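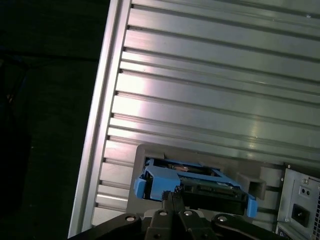 Can a Robot Do the Boring Half of a Repair Shop?

Final report, Plerholm project group, Retville
Submitted 21 March 2023

1. Why drives

We started in December with a huge list of chores: folding tea towels, stacking the dishwasher, restocking shelves, sorting returns. All of them are things people keep saying a robot will do for us any day now. We ended up with computer repair because the Hakala workshop, where two of us have casual jobs, strips old desktops all day long, and most of that work is the same handful of moves. Get the side off, get the drive out, get the memory out, next machine. If a machine can't manage that, we figured, it has no business near anyone's good glasses!

The drive turned out to be our favourite part. It sits in a blue plastic caddy with tabs you can get hold of, and a person does the whole thing by feel without looking up from a conversation. For a two-finger gripper it's a proper challenge. The fingers have to meet the plastic at a workable angle, with metal housing close by and a shiny ribbed panel throwing glare back at the wrist camera.

2. What we tried

We planned 600 attempts on the drive and 300 on memory modules, then got carried away and logged 1668 altogether (our software, Vunatura, made it very easy to say "one more"). An attempt counted as finished only if the part came to rest where it was meant to go and nobody touched the robot along the way. We set a limit of 40 seconds, which is generous. Anyone at the bench would be bored by then.

3. What we found

Reaching the caddy was much better than we expected. The trouble came with the angle. Once a drive is lifted over an open case it can tilt in the grip, and there are cables, a drive cage and the power supply all waiting to snag a corner.

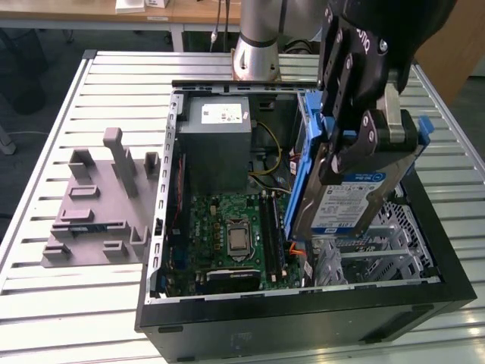 Our early runs treated the lift as the finish line, so we had written almost nothing for carrying the part away or lowering it back in. Putting a drive in proved far harder than taking one out. A person wiggles it, feels the rail catch and pushes. We had no good way to program a wiggle, although the slow side-to-side nudge we added in the last fortnight got surprisingly close and was a joy to watch.

4. So, is it ready?

For a full shift at a repair bench, no. For pulling drives from one model of case, with someone nearby to sort out the jams, we think it's close, and we'd love to see next year's group try it with loose cables tied back first. Tea towels can wait.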